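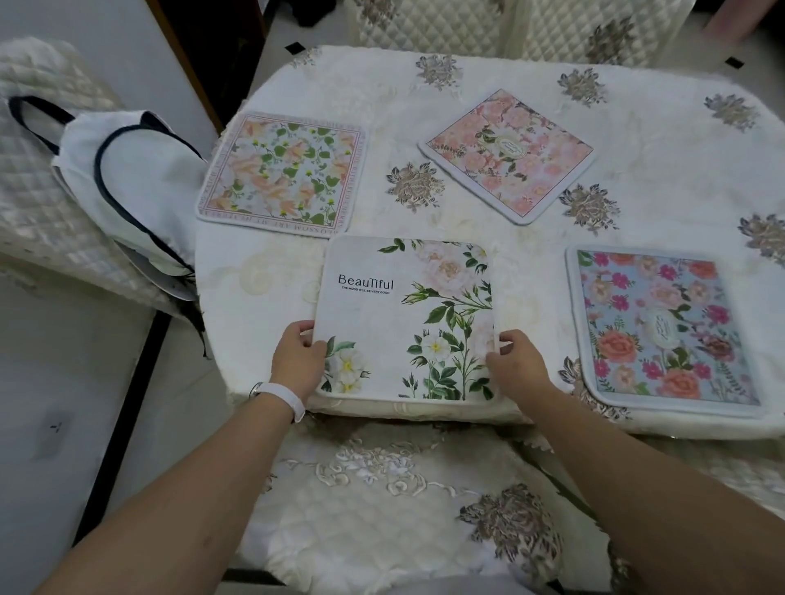
Floral pads on the round table, ticket 1006

Reported by Zoi Gavalas: pads from the Fogh set slide on the embroidered cloth. Colour and print are fine. She'd like to keep the cloth on.

Reply, Myrto Vasilakis: check the lily one for curling first. Hold it up by both sides.

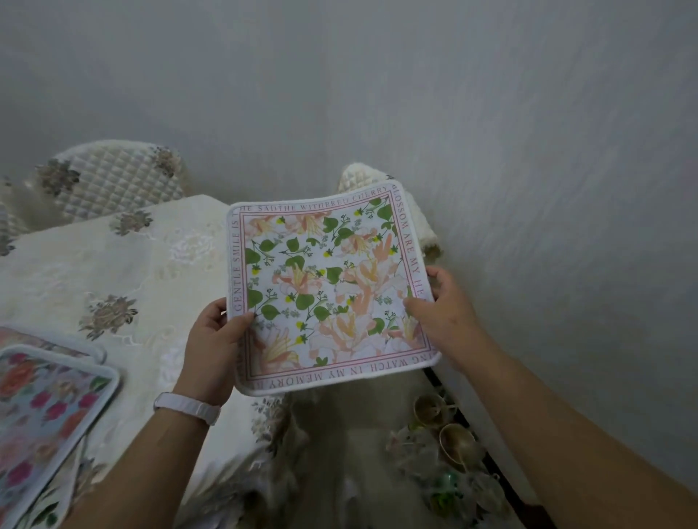 If the corners lift, leave it under a heavy book for 14 hours. Then set it back down, clear of the raised embroidery if there's room.

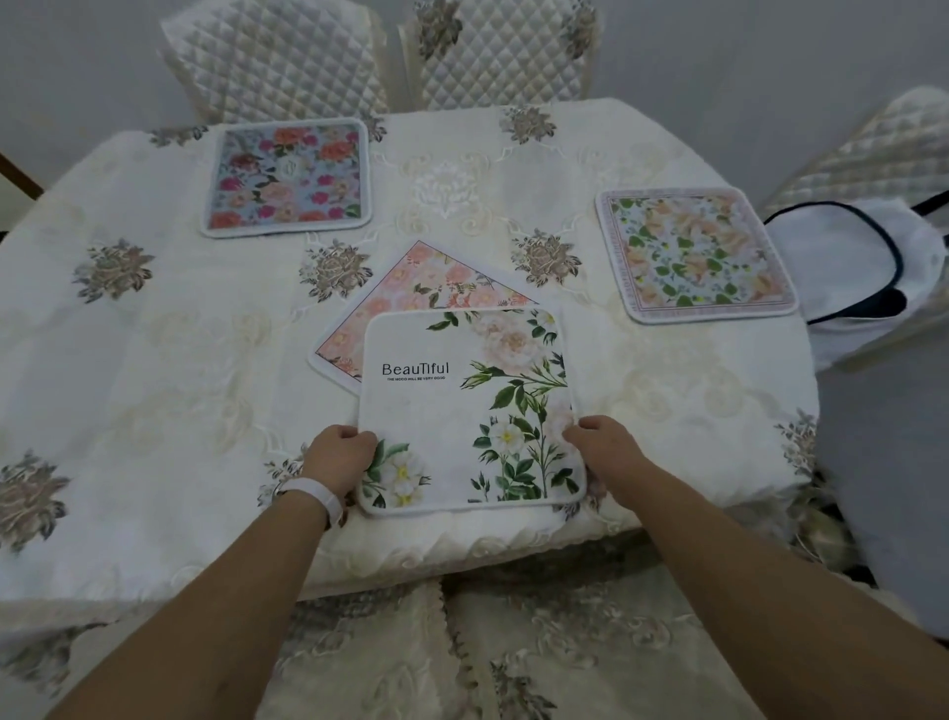 Status
Open. Waiting to hear from Zoi.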